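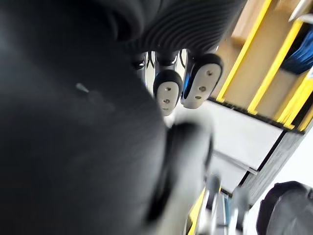 Ticket 400 - shelf unit, yellow edging
Opened by: Samer Darwish, Trekwood
Status: waiting on parts

Tue 8:40 - edging lifting on upper shelf again. Catches sleeves. Pressed back down, held till lunch

1:15 - up again. Harvey tried the Indlow glue, no good, still tacky after 32 min. Wiped off

2:50 - called Turcotte re replacement strip. They want the shelf lenght, measured 103 cm. Ordered 2

3:30 - taped for now. Pls dont pull at it. Keep heavy stuff off teh upper shelf til strips come

H. Wong to refit, will update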